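Looking After the Vunemov Cell – A Gallery

Welcome, and thank you for stopping by! We put this page together over several evenings in July, mostly with a mug of tea going cold beside the keyboard, and it covers the little arm cell we call Vunemov and the simulated copy of it that we look after with just as much care. People at the Lacerda open workshop kept asking how we set it up, and we kept giving long, wandering answers, so now we have a long, wandering page to point them to instead.

Vunemov has two halves. One is the real cell, which lives on a bench at Lacerda and gets its bolts checked like any other machine. The other is the rendered one, where we try out every change before the real arm is allowed to hear about it. The rendered half is the one this page is about, and it's the half that taught us most of what we know.

The software side runs on a small scheduling program named Fotier, which we wrote ourselves and which has grown a good deal untidier than we meant it to. Fotier loads the arm, sets out the cubes, runs a reach, and writes down what the joints did. A full check is 1,728 reaches, and we start it at 6 in the evening so that it has the whole night to itself.

Most of the looking-after is in the joints. Each one has a soft limit and a hard limit, and the soft ones drift out of date whenever somebody changes the tool on the end and forgets to say so (we have all been that somebody). We keep the limits in one plain file, with a note next to each about when it was last touched and what for. Please, if you copy one thing from us, copy the notes!

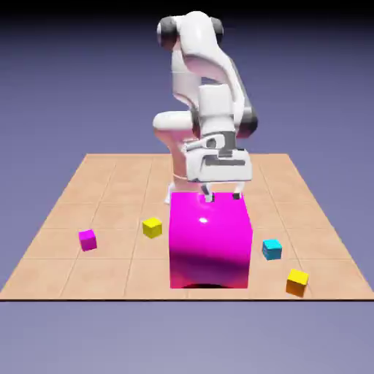

The gripper has its own page in the notebook, and it is the longest page by far. Finger opening comes first, then the height of the fingertips over whatever they are reaching for, then the contact settings, which decide how firmly two surfaces are allowed to argue with each other. Set the contact too stiff and the fingers chatter. Set it too soft and they sink in, and you'll spend a happy afternoon wondering why your numbers look so good.

Cube size is the other thing to watch. We keep small cubes and one very large one in the set, and the large one earns its keep by being awkward. A reach that works nicely over a small cube can bring the wrist down much too low over a big one, so the approach height has to be read from the object and never typed in by hand. We had it typed in by hand for 114 runs before we caught it, and I still wince a little when I open that folder.

Colors matter less than visitors expect. Magenta, yellow and cyan are simply the ones that stay easy to tell apart on the old monitor at Lacerda, and the tan tiles underneath give us a grid to judge distances by when we are tired. Shadows stay on as well – they slow the rendering down, but a shadow at the foot of a cube is the quickest way to tell whether it is sitting on the floor or hovering a hair above it.

When something does go wrong, we go through the same routine every time. Stop the run, save the joint log, put the arm back to its rest pose, and load the scene fresh. Then play the last 12 reaches at quarter speed with the sound of the room turned down and nobody talking. The Ravach add-on draws the contact points while this is going on, and it's well worth the trouble of installing, though the installer does ask the same question twice.

The current settings file is version 339, and it's the one to ask for if you would like to try the cell at home. Older ones still load, but they expect the previous gripper and will complain about it at length. Send us a note through the workshop page and we'll pass the file along, with the notebook pages scanned in behind it, tea stains and all.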